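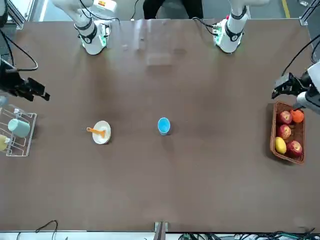
Resberg Crossing Panel

Temporary deck panel for washed-out culverts, creek crossings and bridge approaches

Sold and rented by Muvance to county road departments, townships and road contractors

Overview

The Resberg Crossing Panel is a galvanized steel deck panel for keeping a local road open while a damaged culvert or short bridge is being repaired. Panels are laid side by side on sills at each bank and pinned together through the edge plates. A finished crossing carries one lane of traffic under a posted weight limit.

The panel was developed after the flooding on Bhutto Road, where the old pipe culvert washed out and the detour added long trips for school buses and milk trucks. Waqas Satti drew up the first version for that site. The pin and edge plate layout has stayed nearly the same. The curb angle was changed later so that it can be bolted on from above.

Panels can be left in place through the winter. They are not meant to replace a permanent bridge, and we ask that every order come with a planned removal date, even if it later changes.

Specifications

Panel width: 6 feet
Panel weight: 800 pounds
Sill bearing at each end: to the site drawing
Wearing surface: raised bar, welded
Finish: hot-dip galvanized
Connection: steel drop pins with retaining clips
Lifting points: one near each corner
Curb: bolted steel angle, left or right hand
Lanes: one

The load rating depends on the span and the bearing at each bank. It is printed on the drawing that comes with the order, and the posted limit at the site must match that drawing.

What is included

Deck panels as ordered
Drop pins and clips, with spares
Curb angle and bolts
Sill plates
Printed site drawing and installation sheet

Not included: timber sills, gravel, traffic signs, signals, barrier and labor. Most road departments already have timber and barrier in the yard. If yours does not, Tahira Yousafzai in the rental office can give you the names of suppliers near you.

Site requirements

The banks have to be firm and cut back to solid ground. Loose fill from the washout must be taken out before the sills go down. Water should be able to pass under the deck without touching the sills at normal flow. Permits for work in or over the stream are the customer's responsibility, and we can send a copy of the site drawing to the permitting office on request.

A small crane or a large excavator with a rated lifting eye is needed to set the panels. Use all the lifting points. Do not drag panels across pavement.

Installation

Set the timber sills and check that they are level with each other. Bolt the sill plates down. Place the first panel against the upstream curb line, then work across, pinning each panel before the next one is lifted. Fit the clips as you go. Add the curb angle last and bring the approach gravel up flush with the deck.

Check the pins after the first day of traffic and once a week from then on. Sweep gravel off the deck when it builds up. Snowplow blades should be raised 2 inches over the panels.

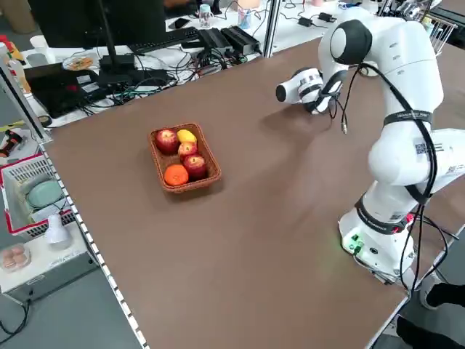

Can loaded dump trucks use the crossing?

It depends on the span. Short crossings are usually rated for a loaded tandem-axle dump truck driving at walking speed, with one truck on the deck at a time. Check the rating on your site drawing before letting any truck across, and post the limit on both sides.

Rental and purchase

Rental is by the month, with a deposit for pins and clips. Panels must come back swept and free of concrete or asphalt. Damage is billed after inspection at our yard, and the inspection sheet is sent to you with the invoice. Rental payments from the first season can be put toward purchase.

Stock as of June 30, 2018 was 287 panels, including those out on rental. Demand is highest after spring flooding, so orders for spring delivery should be placed by the end of January. We do not hold panels without a signed order.

Delivery

Panels ship on a flatbed, stacked with timber between layers. The customer unloads. Please tell us ahead of time about posted bridges, low wires or tight turns on the way to the site. If the truck cannot get close, panels can be dropped at your yard and moved with your own trailer.

Related equipment

Isport handrail kit, for crossings that also carry foot traffic. Bolts to the outside of the curb angle. Sold separately and not rated as a vehicle barrier.

Approach ramp plate, for sites where the deck sits above the road surface.

Spare pin and clip set.

Contact

Sales and quotes: Leonie Auer
Site drawings and load ratings: Rizwan Mirani
Rental returns and invoices: Tahira Yousafzai

When asking for a quote, send the road name, the distance between firm banks, the heaviest vehicle you expect to cross and the date you need the panels on site. A photo from each bank is helpful.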